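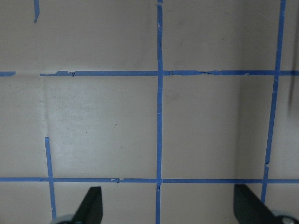
Wiretmont Community Workshop – Outings Group

Trirley open day: a visit report

The outings group went to Trirley in October on the strength of a flyer that promised "a morning among working benches" and free parking. The parking was in a paddock. The benches were as advertised.

Trirley is a long low building on the Prurkomer road, past the grain silos, and you will miss the turn. We did, both cars. It used to be a cannery and still has the drains for it. These days it is rented out by the room to people who need a big table and a lockable door, and once a year they unlock the doors and let the public wander through asking what everything cost.

There were 13 of us, which was too many for the corridor and just right for the sausage sizzle. A couple of our members were back for the first time after Ramadan and had plenty to say about the new timber racks at our own shop, so the first room was mostly seen by the rest of us.

The room that got us talking was the one with the taped-up board. Blue painter's tape, stuck down in strips one way and then the other to make a grid, so that every job on the surface has a square to live in. We have been arguing about marking out our assembly bench for 15 months. We have had a quote for engraved lines. We have had a subcommittee. Trirley had bought some tape.

It must be said that the grid is no work of draughtsmanship. One of the uprights leans, and a cross strip has a twist in it where it narrows and wrinkles up. The torn ends have been left torn. Those of our members who own a chalk line stood over it breathing through their noses. The rest of us thought it looked like something we could manage. 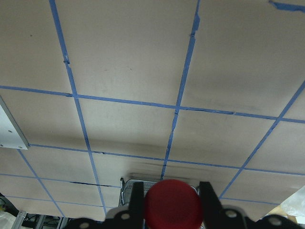
Words by the Outings Secretary, Wiretmont Community Workshop

Tape has its limits, and the board was candid about them. One strip had frayed and come apart in places, another had split and left a gap, and a crumpled bit lay loose up near a corner. The board itself had picked up grey scuffs and a band of dark streaks. I found this very cheering. Our own bench is in a far worse state and has no grid on it at all.

A small wire basket sat on or just beyond the board, and I would like it noted that I have been asking for small wire baskets since last winter. Ours are ice cream tubs. You can't see what is in an ice cream tub until you have opened 8 of them, and one will have ice cream in it.

Our woodturners wanted to know whether painter's tape would survive a season with us. My own view is that it would get to morning tea. But a roll is cheap, it comes off clean if you don't leave it in the sun, and nobody needs a subcommittee to put down another strip.

Elsewhere at Trirley: an upholsterer with a great many staples, a framing room that smelled wonderfully of glue, and a plant stall where several of us spent more than we will be admitting at home. The tea was strong and the urn was slow. The toilets are across the yard – take a coat.

The organisers told us they had 200 through the gate by lunch. I can believe it, having queued behind most of them for an onion.

Anyone who missed out and wants to come next year should put their name on the sheet by the kettle. We leave from the shop at 8.15, and this time the front car will have the map.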